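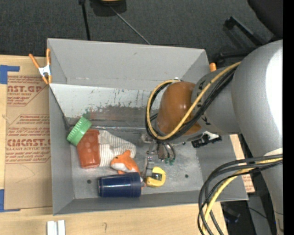
Preguntas frecuentes sobre el brazo del taller

24 de mayo de 2019
Por la redacción de Merum

Desde que contamos en el boletín que estábamos montando un brazo para vaciar un cajón, llegan siempre las mismas preguntas. Las contestamos aquí una vez, con la esperanza, seguramente vana, de no tener que repetirlas junto a la cafetera.

¿Qué es Merum?
Un taller compartido con más proyectos empezados que enchufes. El del brazo se llama Destden. El nombre salió de una errata en la hoja de reservas y ya está en las etiquetas, así que se queda.

¿Qué hace exactamente?
Mete la pinza en un cajón de chapa, agarra un objeto y lo deja en otro sitio. Luego vuelve a por el siguiente. Un niño de tres años lo hace mejor y más deprisa, pero no se queda a la sesión de los jueves por la noche, que tampoco existe.

¿Por qué un cajón con las paredes inclinadas?
Para que las cosas resbalen hacia el fondo en vez de quedarse en los rincones. Probamos antes con una caja de plástico de paredes rectas y la pinza se pasaba la tarde empujando el mismo bote contra la misma esquina. La chapa era de segunda mano y tiene mugre de varios colores. Hemos propuesto limpiarla en dos reuniones, con unanimidad y sin consecuencias.

¿De dónde salen los objetos?
De casa. Una botella naranja con tapón verde, un trapo a rayas, un pez de juguete, una lata azul oscuro, una cosita amarilla y redonda. Buscamos que se parezcan poco entre sí: algo que ruede, algo blando, algo con una forma absurda. Si vas a donar algo, que no tenga pilas, que no se derrame y que no le tengas cariño.

¿Cuál es el más difícil?
El trapo. Cada vez que cae tiene otra forma y ninguna figura en el manual. De 377 intentos anotados en el cuaderno, salió bien a la primera en 19, y discutimos todavía si uno de esos fue mérito del programa o de una costura.

¿Y el pez?
El pez sale bien. Es el favorito de las visitas, y conviene no fiarse de ninguna demostración que solo enseñe el pez.

¿No podríais sujetar todo eso con algo más serio que pinzas y cinta de pintor?
Podríamos. También hay un soporte dibujado en Laizer, el programa de planos que usamos, con sus taladros acotados y su chaflán. Lleva en la carpeta desde noviembre. Las pinzas de resorte naranjas se ponen con una mano y permiten mover el cajón cuando alguien decide que dos dedos más a la izquierda lo arreglarán todo.

¿Por qué hay cartón con letras rojas que habla de metacrilato?
Porque era el cartón que había. Hace de panel junto al cajón, y el texto sobre planchas coladas no influye en el comportamiento del brazo. Lo hemos mirado.

Los cables van por fuera, ¿es normal?
Van por fuera y con holgura. Si los atas muy tensos, la muñeca gira, tira del conector y te quedas sin señal justo cuando hay público. Los lazos negros y amarillos afean bastante, pero desde que los dejamos así no hemos vuelto a cambiar un conector. Antes de arrancar, lleva el brazo a mano hasta los extremos de su recorrido y mira si algo se engancha.

¿Puedo copiar el montaje en casa?
Sí, con un brazo más pequeño y una mesa que no baile. Empieza por el cajón y por un solo objeto. Deja la visión para después: coge primero en una posición fija, hasta que te aburras. Nuestra guía, Londley, tiene 17 páginas, dos de ellas dedicadas a apretar tornillos que creías apretados.

¿Es peligroso?
Un brazo de ese tamaño empuja sin preguntar. Mientras está en marcha no se meten las manos en el cajón, ni para enderezar la botella, ni un segundo. La seta de emergencia se prueba al empezar cada sesión. Pelo recogido y nada colgando del cuello.

¿Cuánto ha costado?
Menos que comprarlo hecho, si no cuentas las horas. Hemos decidido no contar las horas.

¿Podrá recoger mi habitación?
No.

¿Cómo participo?
Apúntate en la hoja de la entrada, en la columna de Destden. La primera sesión se pasa mirando y apuntando fallos en el cuaderno, con letra legible. Los bolígrafos hay que traerlos, los nuestros han desaparecido.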